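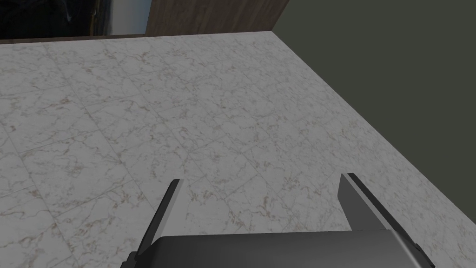

The Kitchen That Pays for Itself, and Other Stories

Every spring the same sentence turns up in my mailbox, printed on heavy paper. A new kitchen is the one home improvement that pays for itself. This year it came from Boström, which has opened a showroom out by the highway in Lokdale, and it was followed by a number. According to a survey by Hadeo, the company that makes the countertops Boström sells, a majority of homeowners who replaced their kitchen said it had raised the value of their home.

I wrote to Hadeo and asked for the survey. To their credit, they sent it. The company had questioned 1,213 homeowners. Of those, 607 said the new kitchen had raised the value of the house. Do the subtraction and you find that 606 people did not say so. The majority on the brochure is a majority of one household.

I would like to stop there, but the closeness of the vote is the smaller problem. The people in the survey had not sold their homes. They had paid for a kitchen, they were standing in it, and somebody asked them if it had been a good idea. What they gave was a feeling about a price that no buyer had offered. I don't blame them for the feeling. I blame whoever took it and set it in large type next to a dollar sign.

Who gets paid back

I have no quarrel with people who want a nicer kitchen. Mine has a drawer that opens only if you lift it, and I think about replacing the whole lot more often than I should. If you have the money and you hate your cabinets, go ahead. A car loses value the day you drive it home and we all accept that, because we want the car.

The trouble starts when wanting gets dressed up as investing. Once you believe the money is coming back, you stop asking the questions you would ask about any other large purchase. Do I need this? Can I afford it? What would I do with the money otherwise? They all fade out, and what is left is a conversation about taste, held in a showroom, with someone who earns more if your taste is expensive.

I spent an afternoon at the Boström place, partly for this column and partly on account of the drawer. The word "cost" was hardly used. I heard "value" constantly. The deeper sink adds value. So do the soft-close hinges, the wider range, and the island, which adds so much that I was made to feel careless for having lived this long without one. When I asked how much value, I was told that buyers expect these things now. That may be so. Buyers also expect a roof, and I have never seen anyone offer extra for one.

Which is the part of the argument that never gets finished. If buyers really do expect stone counters, then having them brings you up to the going rate for your street. It doesn't lift you above it. And if every house on the street has been redone on the strength of the same brochure, then the advantage is gone and only the bills are left.

The math of the monthly payment

Few people in that showroom seemed to be planning to write a check. The talk was about Polia, the payment plan Boström uses, and Polia talks in months. The leaflet on the desk had a sum for each month on the front and the full price inside, in smaller type. The term on the example was nine years.

Nine years is a long time to be paying for a thing whose main selling point is that a future stranger will like it. A lot happens in nine years. Children leave, jobs move, knees give out. Styles change too, and the kitchen trade makes sure of it. The same companies that call a kitchen timeless in this year's catalog were calling something quite different timeless in the last one. I can remember when it was honey oak. I can remember when it was black granite, and people paid dearly for black granite, and those same people are now being told, kindly, that black granite makes a room feel heavy.

There is also interest. I have yet to read a magazine piece on what a kitchen "returns" that subtracts the interest. They compare the contractor's price with the hoped-for bump in the sale price, and call the ratio a return. Leave out the borrowing, the weeks of eating takeout, the permit, the electrician who finds something behind the wall, and yes, it looks better. Most things look better if you leave out half of what they cost.

I'll admit the sellers have one decent argument. Agents say that a shabby kitchen can hold a house on the market, and I believe them. A buyer who sees a stained counter wonders what else has been let go. But look at what that argument supports. It supports cleaning, paint, new cabinet handles, a faucet that doesn't drip. You could do a good deal of that for $1,000 and a few weekends. It doesn't get you anywhere near an island.

The agents I have dealt with over the years tend to say as much when they aren't standing next to a contractor. Fix what is broken, clear the counters, turn on the lights. It's dull advice and there is very little money in giving it, and I suspect that explains why it doesn't come on heavy paper.

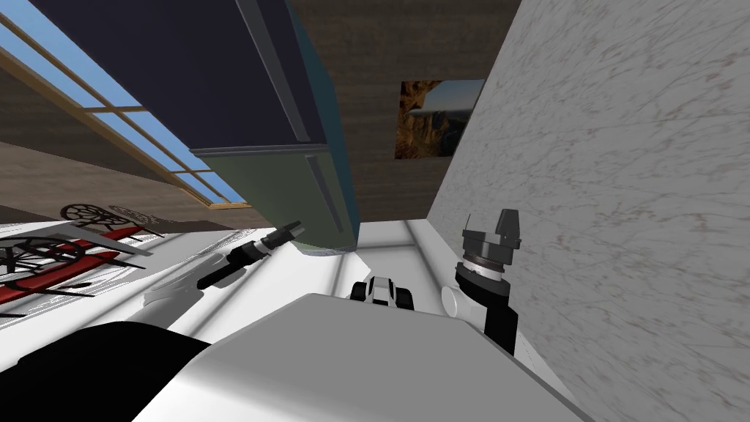

White, wide and wipeable

Something else bothers me about the resale kitchen, and it has less to do with money. When you build a room for a buyer you haven't met, you have to guess at what the buyer wants, and the safe guess is always the plainest one. So the walls go white, the cabinets go white, and the counter is pale with a bit of vein in it so that it counts as natural. No one is supposed to object to it, and I suppose no one does.

People then live in these rooms as if they were renting them from the next owner. I have friends who won't put a hot pot down on their own counter. I have been handed a coaster in a kitchen. I know a couple who chose a stove they didn't like because they were told the one they did like would "narrow the pool." They cook every night and they curse it every night, and the pool, whoever is in it, hasn't come by to look.

Ask what a kitchen was for in the house you grew up in. In ours it was where the bills were paid and the dog was fed. The counter was yellow and had a burn in it from before my time. I make no claim for it as design. But it wasn't being saved for anyone, and my parents never once discussed what it would do for the price of the house. When they did sell, the buyers ripped it out within the year, and as far as I know they would have ripped out a new one too. New owners like to rip things out. That ought to worry anybody who is installing a kitchen for their benefit.

What I would ask for

I'm not calling for a law. I would settle for a few plain habits. If a company says a product raises the value of a home, it should say how it knows, and the answer should involve homes that were sold. It should print the number who disagreed as large as the number who agreed. In the case of Hadeo that would make for an odd brochure, with 607 on one side and 606 on the other, and a reader could make up her own mind.

Payment plans should put the total on the front. Polia knows the total. It is inside the leaflet, so someone has already done the sum.

And the rest of us could be more honest at the point of sale. Say you want it. Say you are tired of the old one and you have the money, or say you don't have the money and you want it anyway, which at least puts the problem on the table where the family can see it. I have heard people defend a kitchen as an investment to a spouse who would have said yes to "I'd like one."

The Boström people called me twice after my visit. The second time, they offered to include the sink if I decided before the end of the month. I asked what the sink would add to the value of my house, and I was told they would get back to me on that. I have since fixed the drawer with a strip of candle wax along the runner, and it opens fine in dry weather.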